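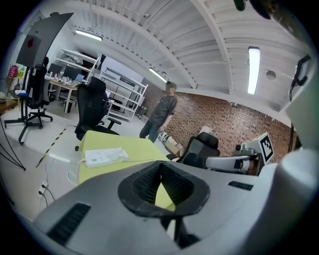

About Kitholm

Kitholm makes launcher and home screen software for Android phones and tablets. We also maintain a theme format, an icon pack builder, and a settings backup tool. All of our software installs as a normal app. None of it requires root access, an unlocked bootloader, or a computer.

The company has 25 employees. Most of them write or test code. Support is handled by the same people who work on the product in question, on a weekly rotation.

What we make

Kitholm Launcher replaces the default home screen. It controls the grid, the dock, the app drawer, folders, gestures, and the search bar. The grid can be set separately for portrait and landscape. Icon size, label size, and spacing are stored as fractions of the screen width, so a layout moved from a small phone to a tablet keeps its proportions.

Closetti is our theme manager. A Closetti theme is a single file that holds a wallpaper, an icon set, a color table, font choices, and widget styles. A theme can leave out any of these parts. If it does, the current setting stays in place. Themes cannot contain code, and the importer rejects any file that has an executable section.

Horgan is the backup tool. It saves launcher layouts, widget settings, and theme selections to a local file or to a folder the user picks. Backups are plain text inside a compressed archive and can be opened and edited by hand. The file layout is documented on the developer pages. Horgan does not back up app data, messages, or photos, and we have no plans to add this.

The icon pack builder is a web tool. It takes vector files and exports a pack that works in Kitholm Launcher and in most other launchers that read the common icon pack layout. Designers keep all rights to their work.

How the company started

The first version of the launcher was a side project with one feature: it let the user hide app labels. Version two added a resizable grid. A paid version followed a year later, mainly to cover the cost of test devices.

Closetti was a separate product from a separate team. It had a good theme format and a weak importer, and our launcher had the reverse problem. The two teams shared a bug tracker for ten months before merging under the Kitholm name. The Closetti name was kept for the theme manager and the file format, as a large number of themes already used it.

Horgan was written in-house after a launcher update erased saved folder layouts on some tablets. The fault was ours. The update was pulled the same day, but the lost layouts could not be recovered. Since then every release that changes the storage format makes a local backup before it runs, and the user can roll back from the settings menu.

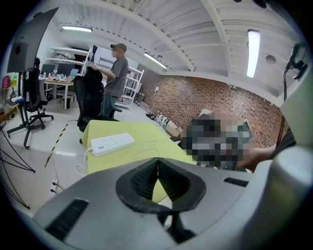 How we test

Each release candidate runs on a shelf of 40 devices. The set covers small phones, large phones, folding phones, and tablets, with a spread of Android versions. We keep older hardware in the set for as long as it holds a charge. Low-memory devices find faults that newer ones hide, mostly in icon caching and widget redraws.

The automated suite has 241 layout cases. A case is a saved home screen plus a list of actions: rotate, change the font scale, remove an app, restore a backup, and so on. The result is compared with a stored reference. Differences above the set limit stop the build. Differences below it go to a person for review.

Manual testing covers the things the suite handles poorly. These are gesture feel, scrolling, animation timing, and screen reader order. Screen reader order is checked on every release, including minor ones.

Beta builds go out through the usual opt-in channel. The beta period is normally 10 days. It is extended if a crash fix is merged during that time.

Permissions and data

Kitholm Launcher asks for the permissions needed to draw the home screen and list installed apps. Notification access is optional and is used only for badge counts. Location is not requested. Weather widgets from other developers may ask for it on their own.

Crash reports are off by default. When turned on, they contain the device model, the system version, the launcher version, and the stack trace. They do not contain the list of installed apps - an early version did include it, and that field was removed.

We do not show ads in any product. Income comes from paid upgrades and from a small amount of contract work for device makers who ship a modified launcher.

Skakemard

Skakemard is our open-source widget layout library. It handles sizing, padding, and text fitting, and it is the same code that runs in our own products. The license allows commercial use. Bug reports and patches are accepted through the public repository. Please include a layout file that reproduces the problem. Reports without one are kept open but are worked on last.

The library follows its own release schedule. A new launcher version does not always include the newest Skakemard, and the release notes list the version used.

Working with us

Open positions are posted on the jobs page. We hire for Android development, test engineering, and interface design. Applicants for development roles complete a short paid exercise based on a real, already closed bug. Remote work is possible for all roles except device testing.

Theme and icon designers who want to be listed in the Closetti catalog can apply through the designer form. Review takes place in the order received. Rejected files are returned with the importer log and a written note.

Contact

For help with an installed product, use the support form inside the app, as it attaches the version number. For billing questions, use the form on the store page where the purchase was made. Press and licensing requests go through the general contact form. The support desk closes at 5 p.m., and messages sent after that are answered the next working day.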